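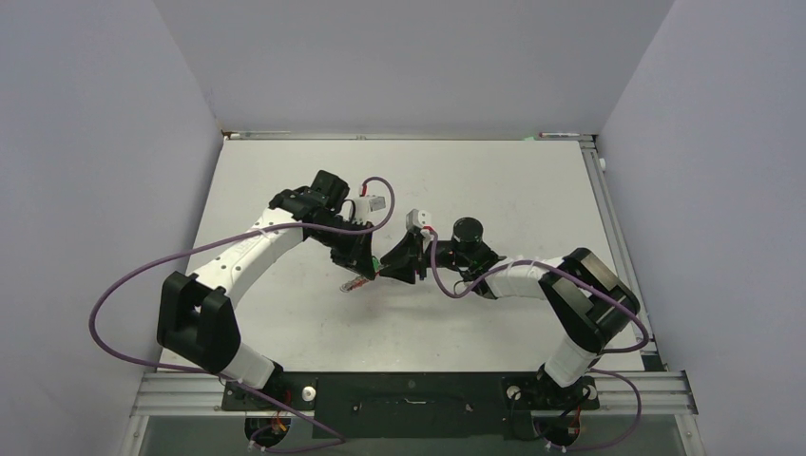 Fig. 1. White work surface with plain gray walls on three sides.

Interior Finishes, Unit 4: Light Surfaces and How They Age
Instructor: Nazma Cassim
Handout revised 4/7/23

Read this before the studio session. Bring your sample board and a pencil. Chapter 6 of the course reader covers the same ground with more on paint chemistry, and you are not responsible for the chemistry part.

1. Value and reflectance

Value is how light or dark a color is, apart from its hue. Reflectance is the share of light a surface sends back into the room. The two go together but they are measured differently. Value is judged by eye against a gray scale. Reflectance is printed on the back of most paint chips as LRV, on a scale from 0 to 100.

A white with an LRV of 90 will look bright in almost any room. A mid gray at 40 will look quite dark on a north wall and comfortable on a south wall. Put the two side by side and each one changes: the white looks brighter and the gray looks deeper. This is simultaneous contrast, and it is the reason we never approve a gray from a chip held against white paper.

2. Sheen

Flat paint scatters light in all directions and hides uneven plaster. It also marks easily and does not wash well. Semigloss washes well and shows every dent. Eggshell and satin sit between them. For walls that people brush against, start with eggshell and change only if the client has a reason.

Sheen affects how we read value. A glossy dark wall can look lighter than a flat wall of the same color when you stand where the window reflects in it. Walk the room before you write anything down.

3. Wear on white

White horizontal surfaces show wear in three ways.

Scuffs: material left behind by something else, or a slight polishing of the finish. Try a damp cloth first. If the mark stays, the finish itself has changed.

Specks: dust, or small flaws in the coating. Run a fingertip across. Dust moves.

Shadows: not wear at all, but first-year students record them as stains every year. Move the lamp and look again.

In the Ellton library case, Dinesh Sivakumar's survey listed the reading room counters as badly stained. Asanka Begum went back in October with a hand lamp and found that most of the marks were soft shadows from the window bars. The counters were cleaned and kept. Her notes are in the course folder — read the second page closely, as the condition form you will use is based on it.

4. Corners and the edge of a room

Where two walls of the same color meet, we see the corner only because each wall gets a different amount of light. In an evenly lit room the corner nearly disappears. Designers use this to make a small room feel larger, and it can go wrong. In the Navaratnam clinic, patients complained that they could not tell where the hallway turned. Rizwan Roy's fix was a darker baseboard and one wall dropped two steps in value.

5. Studio exercise

Work in pairs. Each pair gets two painted boards, one flat and one satin, in the same gray. Set them upright on white paper and light them from one side.

Record the value of each board against the gray scale. Move the lamp to the other side and record again. Then swap seats with your partner and repeat. Do not compare numbers until both of you are done.

Hand in one sheet per pair. Put your late sheets in Chidubem Garba's box, not under my door.

Terms to know: value, reflectance, LRV, sheen, simultaneous contrast, condition form.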